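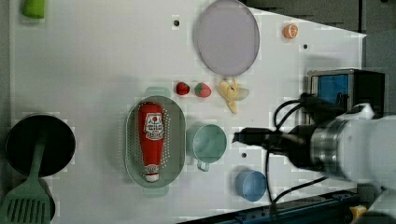
How to clean and sort a play kitchen set

Most guides to cleaning toy food tell you to buy something. I have tried the sprays, the wipes and one very expensive "toy-safe" foam, and I doubt any of them does more than dish soap. What follows takes 26 minutes with a small set and most of an afternoon with a big one.

What you need

Dish soap, a soft toothbrush, two towels and a clear table. A second basin helps. Skip the vinegar unless something smells.

1. Put everything out first

Dump the whole lot on the table and spread it so that no piece is sitting on another. Plates and cups in one area, food in another. People skip this and start scrubbing, then find half the fruit still inside a pot. Check every cup, pan and colander. A ketchup bottle will happily live in the colander for months.

2. Pull out anything that can't get wet

Wood, felt, cardboard and anything with a battery compartment goes to one side. The Pondasport box we own says "fully washable" on the lid, which I would believe more readily if the felt lettuce hadn't come out of the same box.

3. Wash the dishes

Warm water, a little soap, 3 minutes of soaking. Plates and mugs only need a wipe. The colander is the annoying one: dirt packs into the holes and a cloth slides right over it. Use the toothbrush from the inside, then turn it over and do the outside.

4. Wash the food

Strawberries collect grime where the leaves meet the fruit. A banana with a peel that opens should be washed open and dried open. Orange slices have grooves, so brush along them. Don't hold hollow pieces under water. If one has a tiny hole in it and you squeeze it, it will fill up, and you will be shaking it out over the sink for a week.

Valeriano Barrios, my neighbor, runs his through the dishwasher on the top rack. He says it's fine. I have seen his bananas.

5. Dry, then sort

Lay it all on a towel overnight. As for storage, the color-coded bins look great in catalogs and I have never met a child who used them. Two boxes work: one for food, one for dishes. Cracked pieces go in the trash.

Repeat in February, or whenever the plates get sticky.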